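Feeding seven at a grill place with soup refills – where and how?
Posted by Nazanin Fallahi

Hello everyone, hoping somebody local can help me here. My husband's parents are coming over in July and his dad has his heart set on flame-grilled chicken, the proper sort with the charred skin, and a bottomless bowl of soup to go with it if such a thing exists round our way. There will be seven of us including a toddler and my mother-in-law, who doesn't eat anything hot. I've been told Tukiso and Varma both do chicken over charcoal, and that one of them lets you go back for soup as often as you like, but I can't remember which and their websites are no help at all. Do they take bookings for a table that size, and is it better to order a family platter or let everybody choose their own? We'd be coming from the Istside end and would like to eat at six if we can.

Svitlana Yatsenko
It's Tukiso that does the soup, Nazanin! We were there only last month for my sister's birthday and I had three bowls before the chicken even came, so do learn from me and pace yourself. It's a clear broth with ginger and spring onion, very comforting, and the toddler will probably be happy with that and a bit of rice. They do take bookings but only by telephone, and you want to ring after three when the lunch rush has died down. For seven I'd get the big platter, which was 32 pounds when we went, and then add a half chicken in the plain lemon and herb for your mother-in-law. They keep the chilli sauces on the side if you ask.

Pink quilted jacket on the blanket, two photos

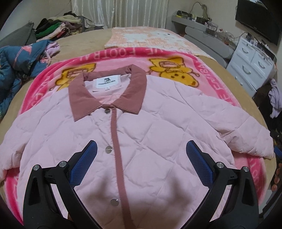
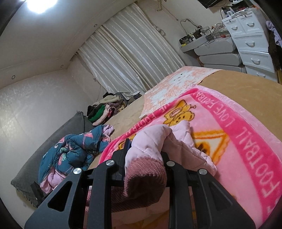
One thing to watch is the sides, as the platter only comes with two and they're on the small side for a hungry table. We ended up ordering extra corn and another bowl of the garlic rice – well worth it, the rice is my favourite thing there. Parking at the back is free after six but it fills up quickly, so perhaps come a little early and have a wander down to the water first.

Ruairí Lynch
varma's chicken is better. no soup though

Halvard Solheim
I'd go along with Svitlana on the soup, but do check the refills when you ring. The last time I went they only came with a main meal each, and if you share a platter you may have to pay 18 pounds extra for the table. It was still good value for the amount we got through, I must say, and the young man serving us was kindness itself with my old dad. Ask for the round table by the window if you want to be able to hear each other, as it gets rather noisy near the grill.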